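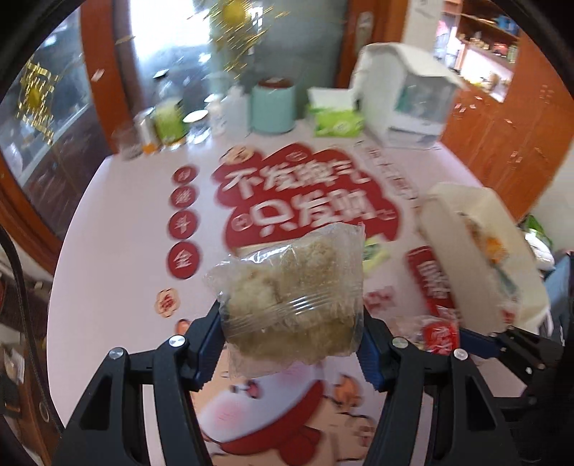 Fig. 1. Snacks on the table before sorting. The clear bag of golden-brown crumbly food belongs to group B (see step 4).

Support > Guides > Dry Food and Snacks > Section 3

Posted in: Kitchen Set-up Guides
Print this page | E-mail this page

3. SORTING THE TABLE AND PACKING THE SNACKS

This section explains how to sort the dry food and the snacks on your table and how to pack them in the Nirkamix storage box. Please read the complete section one time before you begin. The labels and the liner are described in Section 2. If you have the older Droltau box, the steps are the same, but the lid closes from the other side.

3.1 Before you begin

1. Choose a table with enough free place on one side. The sorted groups will stand there.

2. If you use a table cloth, pull it flat with both hands. A printed festive cloth, like the red and white one in Fig. 1, can stay on the table. Small red packages are difficult to see on a red print, so look two times over the printed part before you finish.

3. Put the jars, bottles and canisters in one row at the far end of the table. Keep them standing. They are packed last.

NOTE: Tissue packs and empty dishes may stay in the row, but they do not go in the box.

3.2 Making the groups

4. Divide the food into these groups:

Group A — small wrapped pieces and small packets.
Group B — soft or crumbly food in clear bags.
Group C — food in rigid containers.
Group D — jars and canisters with food inside.

5. Begin with group A. The small packets are easily lost under the larger ones, therefore collect them first and put them together in the shallow tray.

6. Take the bags of group B one by one. Hold the bag at the middle, where it is full, and keep it upright. Do not lift it by the top edge.

CAUTION: Crumbly food breaks to powder when the bag is pressed strongly. Hold it only so firmly that it does not slide.

7. If a bag of group B has plastic film around the middle, leave the film in its place. Bags without film can be wrapped with two turns. Do not cover the printed date, if there is one.

8. Check the containers of group C. Each lid must be closed on all sides. Put a container flat on the table before you press the lid, and never press it while it is tilted.

9. For group D, turn each lid by hand until it stops. Wipe the bottom of the jar with a dry cloth.

CAUTION: Do not put cleaning products or medicines in the same box as food, also when the bottle looks similar to a food bottle. If a bottle has no label and you are not sure of the contents, keep it out of the box.

3.3 Filling the box

10. Open the lid of the box completely and let it rest on its hinge. Put the liner on the bottom with the smooth side up.

11. Place the jars and canisters of group D in the corner positions. The box carries up to 3,000 grams. Use a kitchen scale if you have many glass jars.

12. Place the containers of group C between the jars. They should touch each other, but you should not need force.

13. Lay the bags of group B on the containers. Nothing heavy may come above this layer.

14. Set the shallow tray with group A at the top. The tray holds 200 grams. With more than this the lid will rise a little on the front side — remove some pieces and close again.

15. Close the lid and press the front edge until you hear a click.

NOTE: The small Urkano box has no shallow tray. Put group A in a paper bag and lay it beside group B.

3.4 After packing

16. Write the label with the groups inside and the nearest date of use. Stick it on the short side of the box, where you can read it also when the box is on a shelf.

17. Keep the box in a dry place, away from the stove and the window.

18. Open and check the box again after 9 days. If the inside of a bag feels sticky or the film has become loose, use this food first or change the bag.

If the lid does not close, please see page 41 of the printed guide, "Lid and hinge." Spare trays and liners can be ordered with the Ji accessory form. The order numbers will change in March, so please use the newest form.

Text of this section: Erhan Yalçınkaya
Last revised: 11/22/18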